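Benier cell, Millton site
Component: cloth-flattening policy, two arms
Status: open, awaiting retrain

Reported: Success rate drops when the cloth is folded at the right end. The left end is not affected.

Checked: calibration of both arms, gripper closing force, dropped packets. No faults.

Tried: action chunk cut from 70 steps to 40. Regrasping improved, but the policy still stalls over gathered fabric.

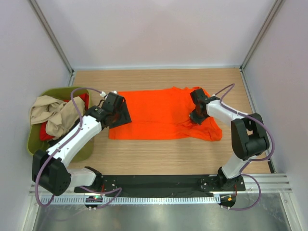
Orange cloth, left part flat, folds gathered under the right gripper.

Next: add 500 demonstrations with right-end folds and rerun the Hunville baseline.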